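Der Greifer, der seine Last zu früh freigab

Bei einem zweiarmigen Versuchsaufbau der Firma Nokent öffnete der rechte Greifer im Mai mehrfach während der Bewegung. Rhodri Penry leitet dort die Inbetriebnahme und hat die Fehlersuche geführt. Ein Gespräch über Zeitstempel, Haltekräfte und eine Abschaltung, die zu wenig abschaltete.

Der Vorgang ist im Störungsprotokoll mit vier Zeilen abgehandelt. Um 14.20 Uhr an einem Mittwoch gab der rechte Greifer einen Stift frei, obwohl der Arm seine Ablageposition noch nicht erreicht hatte. Die Steuerung meldete keinen Fehler. Der linke Arm blieb stehen, wie es die Ablaufplanung vorsah, der rechte fuhr mit leerem Greifer weiter bis zum Zielpunkt und quittierte die Aufgabe als erledigt.

»Ein Stift, der auf eine Tischplatte fällt, ist kein Schaden«, sagt Penry. »Mich hat die Quittung gestört. Das System hat behauptet, etwas abgelegt zu haben, das es zu diesem Zeitpunkt nicht mehr hielt.«

Die Aufgabe selbst gehört zu den einfachen im Programm. Ein Arm nimmt einen Filzstift auf, führt ihn über einen Behälter und lässt ihn hinein. Penry hält solche Abläufe für gute Prüffälle, weil die Toleranzen klein sind und die Masse des Objekts kaum ins Gewicht fällt. Was beim Stift schiefgeht, lässt sich nicht auf eine überlastete Mechanik schieben.
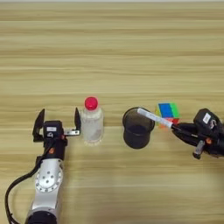
Wie oft trat der Fehler auf, bevor er als Fehler erkannt wurde?

»In 234 Durchläufen sechsmal. Fünf davon standen im Archiv als erfolgreich, der sechste war der vom Mittwoch, weil da jemand daneben stand und mitgeschrieben hat.«

Die ersten Vermutungen richteten sich auf die Greifbacken. Glatte Kunststoffflächen und ein runder Schaft sind eine ungünstige Paarung, und das Team tauschte zunächst die Beläge. Die Haltekraft wurde in zwei Stufen angehoben. Am Fehlerbild änderte das nichts. Penry ließ daraufhin die Motorströme des Greifers mit 1000 Hertz aufzeichnen und fand in den fehlerhaften Durchläufen einen sauberen Öffnungsverlauf, ohne Rutschen und ohne Kraftabfall vor dem Öffnen. Der Greifer hatte den Stift also nicht verloren. Er hatte einen Befehl zum Öffnen erhalten und ihn ausgeführt.

Woher der Befehl kam, war schwerer zu klären. Die Bewegungsplanung läuft bei Nokent auf einem Rechner, auf dem die Software Arkosard beide Arme koordiniert. Die Greifer hängen an einem eigenen Bus und werden von einem Umsetzer bedient, den der Zulieferer Rotich gebaut hat. Zwischen beiden liegt ein Puffer, der Greiferbefehle bis zum Erreichen eines Bahnpunkts zurückhält. Jeder Befehl trägt einen Zeitstempel und eine maximale Wartezeit.

»Die maximale Wartezeit stand auf 2000 Millisekunden«, sagt Penry. »Läuft sie ab, muss der Befehl verworfen werden. So steht es in der Spezifikation, und so hatten wir es auch verstanden. Der Umsetzer hat ihn nach Ablauf aber ausgeführt.« Der Hersteller habe den Parameter als spätesten Ausführungszeitpunkt gelesen, sein eigenes Team als Verfallsdatum. Beide Auslegungen ließen sich mit dem Wortlaut vereinbaren. »Der Satz hatte ein Verb zu wenig.«

Sichtbar wurde der Unterschied erst, als die Bahngeschwindigkeit im Frühjahr herabgesetzt wurde. Vorher erreichten die Arme jeden Bahnpunkt rechtzeitig, die Frist lief nie ab. Mit der langsameren Fahrt kam es bei ungünstiger Rechnerlast vor, dass der Bahnpunkt 275 Millisekunden nach Fristende erreicht wurde. In dieser Lücke öffnete der Greifer. Ausgerechnet die Herabsetzung war als Sicherheitsmaßnahme gedacht gewesen.

Auf die Frage nach der Gefährdung antwortet Penry ausführlicher. Während der Versuche hält sich niemand im Arbeitsraum der Arme auf, das ist durch die Betriebsanweisung geregelt. Beim Umrüsten wird allerdings hineingegriffen, und dafür gibt es einen Haltebetrieb. Bei der Nachprüfung stellte das Team fest, dass der Haltebetrieb die Achsen stillsetzte, den Puffer des Umsetzers aber nicht leerte. Ein bereits abgelegter Greiferbefehl konnte nach Ablauf seiner Wartezeit ausgeführt werden, bei stehendem Arm und geöffneter Absperrung.

»Das war der eigentliche Befund«, sagt er. »Öffnen ist dabei der harmlosere Fall. Im Puffer kann ebenso gut ein Schließbefehl liegen, und dann ist jemand mit den Fingern zwischen den Backen. Passiert ist es nicht. Wir haben es am Prüfstand mit einem Kraftmesser nachgestellt, und danach war die Anlage zwei Wochen außer Betrieb.«

Den Not-Halt nimmt Penry von der Kritik aus. Dieser trenne die Leistungsversorgung der Greifer und sei zu keinem Zeitpunkt betroffen gewesen. Das Problem habe im betrieblichen Halt gelegen, den im Alltag alle benutzten, weil die Arme danach nicht neu referenziert werden müssten.

Geändert wurden drei Dinge. Der Umsetzer verwirft abgelaufene Befehle jetzt und meldet das an die Ablaufsteuerung. Der Haltebetrieb löscht den Puffer und nimmt den Greifern zusätzlich die Freigabe. Außerdem gilt eine Ablage nur noch dann als erledigt, wenn der Greifer unmittelbar vor dem Öffnen Objektkontakt gemeldet hat. Für die dritte Änderung musste die Auswertung der Backenstellung neu kalibriert werden, weil ein dünner Stift nahe an der Nullposition liegt und vom leeren Greifer nur knapp zu unterscheiden ist. 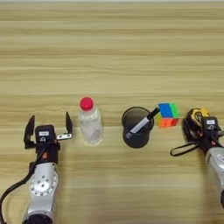 Stift im Netzbehälter, linker Greifer geöffnet.

Die Wiederholungsprüfung übernahm das Prüfbüro Dralix, das an der ursprünglichen Abnahme nicht beteiligt war. Dort wurde die Rechnerlast künstlich erhöht, bis die Frist in jedem Durchlauf verstrich. Die Greifer blieben in allen Fällen geschlossen, die Ablaufsteuerung brach mit einer Fehlermeldung ab. Beanstandet wurde der Text der Meldung, der auf ein Kommunikationsproblem hinwies und den verworfenen Befehl nicht nannte. Er ist inzwischen angepasst.

Offen ist die Frage der Altdaten. Die Aufzeichnungen aus der Zeit vor der Änderung enthalten Quittungen, deren Aussagekraft Penry als gering einstuft. Wo Motorströme mitgeschrieben wurden, lässt sich der Öffnungszeitpunkt nachträglich mit der Armposition abgleichen. Bei den übrigen bleibt nur, sie zu sperren. »Das ist entschieden, aber noch nicht umgesetzt«, sagt er. »Die Kollegen aus der Auswertung hätten gern vorher gewusst, welche Reihen wegfallen.«

Die Spezifikation des Umsetzers liegt in überarbeiteter Fassung vor. Der betreffende Absatz ist jetzt eine halbe Seite lang und enthält ein Zeitdiagramm – auf Wunsch beider Seiten. Ob auch die Greifer anderer Anlagen mit demselben Umsetzer betroffen sind, wird bei Rotich noch geprüft.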